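首页 工单 知识库 固件下载 社区 登录

工单标题:无人机返航后降落位置偏出机库,仅下午出现
产品:Plunuvby 巡检无人机 + Homia 自动机库
站点:Shiferaw 水库,坝顶东端
严重程度:一般(提交时)/ 紧急(我改的)/ 一般(系统改回去的)
状态:已解决,附带意见

【提交说明】

我们在坝顶有两台 Homia 机库,每台里面住一架 Plunuvby,每天按计划起飞,沿坝面飞一圈,拍护坡和排水沟,回来降落、关盖、充电。东边这台从10月13日开始,下午那一趟回来不往机库中间落,往东偏 50 厘米左右的样子落下去。机库平台没有那么宽,所以结果是一半起落架在平台上,一半在空气里,然后整机斜着靠在盖板的铰链边上,像一个下班后不想回家的人靠在门框上。

盖板关不上,机库报“舱盖受阻”,给我发短信。我开车上坝,把飞机端起来放到中间,盖板关上,机库给我发短信说“故障已自动恢复”。我对“自动”两个字有保留意见,但先不在这张工单里讨论。

上午那一趟完全正常。西边那台机库上午下午都正常。固件两边一样,都是最近那次推送升上去的。

已经试过的:重启飞机,重启机库,重启路由器,重启我自己的电脑(虽然它跟这件事没有关系,但客服电话的语音菜单建议我这样做)。

附件:下午降落的日志一份,飞机靠在铰链上的位置我用粉笔在水泥地上画了线,需要的话可以描述,粉笔线不方便上传。

【系统自动回复】

感谢您联系 Plunuvby 支持中心。根据您的描述,我们为您找到了以下可能有帮助的文章:《如何打开机库舱盖》《如何关闭机库舱盖》《多雪地区使用须知》。如果问题已解决,本工单将自动关闭。

【用户补充】

问题没有解决,请不要自动关闭。Shiferaw 不下雪。

【支持中心,一线】

您好,请您先做一次罗盘校准,并确认机库附近没有大型金属物体。

【用户补充】

罗盘校准做了。按说明书把飞机水平转一圈,再机头朝下转一圈。坝顶风大,钓鱼的几位看得很专注,有一位问我是不是在给它祈福。

金属物体:机库装在一座水闸的启闭机房旁边,启闭机房里面全是金属物体。这个选址是贵公司的安装人员定的,验收单上有签字。西边那台离启闭机更近,它没事。

校准后当天下午再飞,还是往东偏,还是那个距离。我把粉笔线拿出来比,新的落点跟旧的几乎压在一起。我想强调这一点:它偏得非常准。如果是罗盘或者定位飘了,我预期它今天偏这边明天偏那边。它每次都去同一个地方,态度很坚定。

【支持中心,一线】

感谢您的配合。请检查差分基站的天线是否松动,并重新录入基站坐标。

【用户补充】

天线没松。基站坐标重新录了一遍,录进去的数字和原来的数字完全一样,因为基站没有搬过家。

两台机库用的是同一个基站。如果基站坐标错了,西边那架应该一起错。我在上一条里提过西边那台没事,可能写得太靠后了,这次单独成段:

西边那台没事。

【支持中心,一线】

您好,您提供的日志已过期,请重新上传。

【用户补充】

重新上传了。上传页面走到快完的时候提示“会话超时,请重新登录”,登录后提示“文件已存在”,点进去看文件大小是零。于是我改了个文件名再传,提示“文件名不符合规范”。规范在哪里没有找到,我猜是原来那个名字,就是那个已经存在而且大小是零的名字。

最后是把日志用邮件发过去的。邮件里我抄送了我们站长,他回复问什么是日志。

【支持中心,转二线】

您的工单已升级,由 Gemechu Araya 接手。

【Gemechu Araya】

日志收到了,邮件那份是完整的。上传页面的问题我知道,它有自己的一张工单,比您这张老。

先说我看到的:降落阶段最后一段高度,飞机已经不用卫星定位了,改用下视相机看机库上的靶标。上午那趟全程锁的是主靶标,也就是平台中间那块黑白方格。下午那趟下降到一半,主靶标丢了,系统切到备用靶标,然后一直锁备用靶标到落地。锁得很稳,置信度很高。

所以您说它态度坚定,是对的。它认为自己落得非常好。

想请您看三件事:主靶标表面有没有脏、破、起翘;下午那个时间平台上有没有影子;机库参数页里“备用靶标”那一栏填的是什么。最后这个请抄原文给我,不要凭印象。

另外麻烦先把下午那趟停掉,别让它再靠铰链了。铰链没有设计过被靠。

【用户补充】

终于有人问影子了。

主靶标:干净,四角平整,没有起翘。不过这块是四月换过的,原来那块晒褪色了,备件寄来的是新款,表面覆了一层亮膜。西边那台没换,还是老的哑光那块。换的时候我觉得新款看着高级,还拍了拍它。

影子:有。测风杆的影子下午会横着切过平台,正好压在方格上。杆子一直在那里,从安装第一天起就在,影子想必也是。西边那台的测风杆装在另一侧,影子落在护栏外面,给钓鱼的人用。

参数页抄原文如下:

备用靶标:启用
备用靶标类型:球形,橙
备用靶标偏移(横):0
备用靶标偏移(纵):0
切换阈值:默认

西边那台我也抄了,四行一样,偏移也是零。我本来想拿它当反例,结果它也这么填。

【Gemechu Araya】

西边那台偏移也是零就对上了。它只是没有机会用到,主靶标从来没丢过。等于两个人都把备用钥匙配错了,只有一个人被锁在门外。

解释一下备用靶标。Homia 机库东侧支架上有一个橙色小球,主靶标看不清的时候飞机就找这个球,然后按偏移量往回挪,落到平台中心。偏移量就是球到平台中心的距离。您这一型机库,球装在中心往东 50 厘米的位置。

偏移写成零,意思是告诉飞机:球在哪里,中心就在哪里。它就去落球了。

我查了出厂配置,这个值出厂时是对的。最近那次固件升级改了参数表的字段名,旧值没有带过来,新字段取了默认,默认是零。发布说明里写的是“优化参数结构”。我已经跟写发布说明的同事聊过。

【用户补充】

所以这台飞机一直在努力降落到一个球上。

我去看了那个球。上面有擦痕,位置和起落架对得上。它受了不少委屈,请在贵方内部给它记一笔。

还有一个疑问:升级是在出问题之前就推的,中间有好些天下午那趟也没事。如果偏移升级完就归零了,为什么不是升级第二天就开始靠铰链?

【Gemechu Araya】

好问题,我也卡在这里,请您给我一点时间。能不能帮我翻一下那几天的天气?

【用户补充】

翻了值班记录。那几天全是阴天,有一天栏目里写的是“阴,闷,鱼不咬钩”,不是我写的。出问题那天是转晴后的头一个晴天。

阴天没有影子,膜也不反光,主靶标不会丢。往前推,升级之前的晴天它肯定也切过备用靶标,只是那时候偏移还是对的,落得好好的,谁也没发现它切过。

我把自己说服了。您看成立吗?

【Gemechu Araya】

成立。我回头捞了升级前的降落记录,四月换膜之后的晴天下午,几乎每一趟都切了备用靶标,一声不吭地落在中间。机库没有把“切换备用靶标”当成值得告诉任何人的事情,日志级别是“调试”。

我给您下发了一份补丁配置,偏移按 50 厘米填回去,两台都下。填完请先不要飞任务,只做降落测试:手动升到机库上方,把主靶标用布盖住,逼它用球。落两次,告诉我残差。

【用户补充】

找了块桌布。坝顶风大,桌布用砖头压角,后来想到飞机要落在砖头上,换成胶带。

东边那台:第一次落得居中,盖板能关。第二次往东偏了 6 厘米,盖板也能关,但擦着边,发出一种让人想捂耳朵的声音。

西边那台很准。西边那台在这张工单里表现一直很好,我提议年底给它评优。

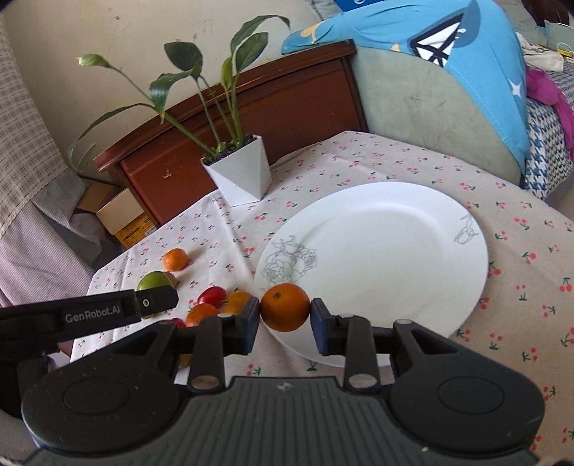

东边那台剩下的这点偏差,我琢磨了一个下午。偏移数字填得没错,桌布也把方格盖严了,那就只剩球本身的识别。我蹲在支架旁边看了很久,发现这个球换着角度看,颜色差得很多。打个比方,就像盘子上方那颗柑橘,底色是很深的橙,表皮却是亮的,太阳一斜,迎光的一侧就泛白,相机如果按颜色去圈它的轮廓,泛白的那块就可能不算数,圈出来的中心自然往另一边跑。区别在于柑橘好歹还有一小块绿褐色的蒂疤可以认方向,我们这个球浑身上下一个记号都没有。下午太阳在西,泛白的是西半边,中心往东跑,跟残差方向一致。西边那台的球我也摸了,表面已经晒得发乌,基本不反光。它的优异成绩可能要归功于年久失修。

【Gemechu Araya】

您的推断和我在图像里看到的一样。第二次那趟,球的西侧有一块过曝,轮廓缺了一口,拟合出来的圆心往东移了。第一次测试时有云过去,所以好一些。

严格说,识别算法应该用边缘而不是单靠颜色,缺一口也能补成完整的圆。这个功能是有的,叫“轮廓补全”,在 Rultness 模块里,需要单独打开。默认是关的。

您大概已经猜到我要说默认值的问题了,我自己先说了。

请在参数页最底下找到 Rultness,打开,保存,重启机库。不用重启电脑。

【用户补充】

找到了。它在“高级”下面的“其他”下面的“实验性”里,旁边有个感叹号,鼠标放上去显示“请在工程师指导下操作”。我对着屏幕说我有工程师指导,它没有反应,不过保存成功了。

重启后机库花了很长时间自检。自检最后一项是舱盖开合,开合完给我发了短信:“故障已自动恢复”。这次我确实没有动手,承认它一回。

等了个大晴天的下午,盖上桌布,再落。居中。又落,还是居中。粉笔线那边没有客人。

然后把桌布收了,跑正常任务。飞机下来的时候我盯着日志页,看它从主靶标切到备用靶标,就在测风杆影子压过来的那一刻。落地,盖板合上,没有短信。我在坝顶站了一会儿等短信,等不到,有点不习惯。

钓鱼的那位又问,这次是不是祈福灵了。我说是改了一个零。他说那不就是祈福。

【Gemechu Araya】

很好。关单之前有几件事跟您对一下,以后您或者接班的人看这张单子能用得上。

直接原因:固件升级后备用靶标偏移丢失,归零。触发条件:晴天下午,测风杆影子加上亮膜反光,主靶标识别失败,系统切到备用靶标。次要问题:球面反光造成圆心估计偏移,打开轮廓补全后消除。

我们这边要做的:修复升级脚本,让旧偏移值能迁移过去;切换备用靶标时的日志级别从“调试”提到“提示”;备件仓库停发亮膜款主靶标,已经寄出的给哑光贴膜。您的那张我已经登记了,会寄到站上。

您那边建议做的:测风杆移到西侧,或者加高支座把影子甩到平台外面。不急,现在的配置已经能应付影子。

【用户补充】

测风杆的事报给站里了。站长批示:“与厂家沟通。”我把这张工单打印出来附在后面,算是沟通过了。

对贵方还有几点意见,写在这里,因为满意度调查的输入框只让写一行:

语音菜单请不要让水库的人重启电脑。

知识库搜索“降落偏移”应该出来点东西。我搜的时候第一条是一款背包。

“故障已自动恢复”这条短信,如果是有人把飞机端回去的,建议改成“故障已恢复”。去掉两个字,不影响贵方形象,对我的意义比较大。

参数升级以后变成零的,请在页面上标个颜色。什么颜色都行,别用橙的。

【Gemechu Araya】

全部转了。短信那条,写短信的同事说“自动”是模板里写死的,改起来要动很多地方。我会继续问。

背包那款确实是我们卖的,装飞机用的。搜索为什么觉得它和降落偏移有关,我也不明白。

没有别的问题的话我这边关单。

【用户补充】

可以关。哑光膜到了,贴完再看一眼晴天下午还切不切备用靶标,要是还切我另开一张。

【用户补充】

贴上了,有一个气泡,在角上,不在方格里。晴天下午还切,不过比原来晚,影子压过来很久才切。落点居中。不另开了。

【系统】

本工单已关闭。请为本次服务打分。如需重新打开,请提交新的工单并说明为什么需要重新打开。

【系统】

根据您的工单内容,您可能还对以下文章感兴趣:《多雪地区使用须知》。

联系我们 | 支持中心 | 隐私说明 | © Plunuvby 版权所有 | 返回顶部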